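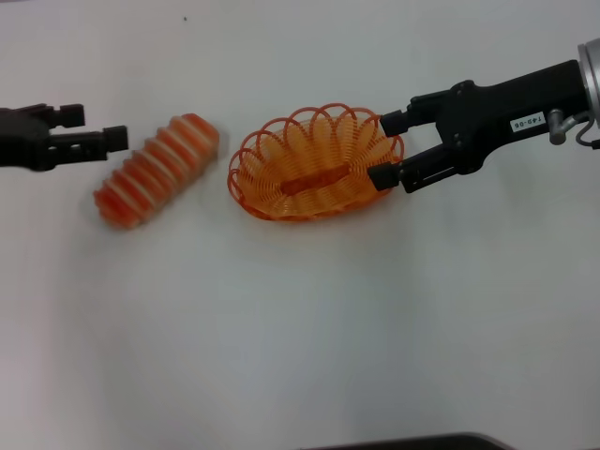 # Cestos de arame e o problema da mesa branca

**Relatório do projeto, Oficina de Objetos do Quotidiano**
Marjan Daneshvar e Eleri Hopkin
27/01/2018

Começámos este projeto com uma pergunta muito simples: o que faz um cesto pequeno funcionar bem em cima de uma mesa? Queríamos arrumar a bancada da sala Parry, onde tudo acaba espalhado, e acabámos apaixonadas por cestos de arame!

## O cesto

Escolhemos um cesto oval, cor de laranja. O arame deixa ver o que está lá dentro, e isso muda tudo: quem chega à bancada não precisa de mexer em nada para saber o que há. A forma oval também nos agradou muito, e pusemo-lo quase sempre com o lado comprido na horizontal.

## O objeto de teste

Para experimentar, usámos uma peça alongada, mais ou menos cilíndrica, às riscas laranja e brancas, com nervuras que lembram um acordeão. É um ótimo objeto de teste, porque obriga a pensar na orientação: em diagonal ocupa imenso espaço na mesa, alinhada com o cesto quase desaparece.

## O que fizemos

- Sessões de 20 minutos na bancada, sempre com o tampo branco liso.
- 30 arrumações registadas no caderno Romine, com notas sobre a posição inicial da peça.
- 2 posições para o cesto, ao centro e encostado ao lado direito.

Ao centro ganhou com folga. A Eleri defendia o lado direito (continua a defender), mas as notas do caderno mostram menos hesitações com o cesto no meio.

O laranja sobre o branco encontra-se num instante, e foi a parte mais divertida de discutir na aula. Falta experimentar um tampo escuro, que vamos pedir à oficina Flamard em fevereiro, e repetir tudo com um cesto redondo.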